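Emlyn Samuel graded desktops for Dallidby, a contract furniture supplier with 822 open orders and one inspection room. The procedure took three steps. Wipe the surface. Check the edges for lift. Read the grain.

The third step was not in the manual. Laminate grain is printed from a drum, so the pattern repeats, and a Bellis top in pale tan should match every other Bellis top cut from the same position on the roll. Samuel had passed 3,000 of them since May. He knew the long curves in the middle and the points where they closed.

On December 19, 2019, he stopped at a top from the Pluleo line. The curves were correct. The contours ran out diagonally, as specified. One line near the corner continued past the place where it normally ended.

He measured it twice and entered the length. Under "Defect" he wrote "none." Under "Remarks" he wrote "longer" – then sat with the pen over the form.

The Prellel office called at four to ask why the batch was held.

"I'm checking one against the others," Samuel said.

"Which others?"

He looked at the desk he was leaning on, which he had used every day and never graded.

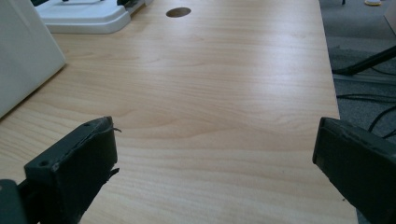
"I'll call you back," he said, and moved the telephone to the floor.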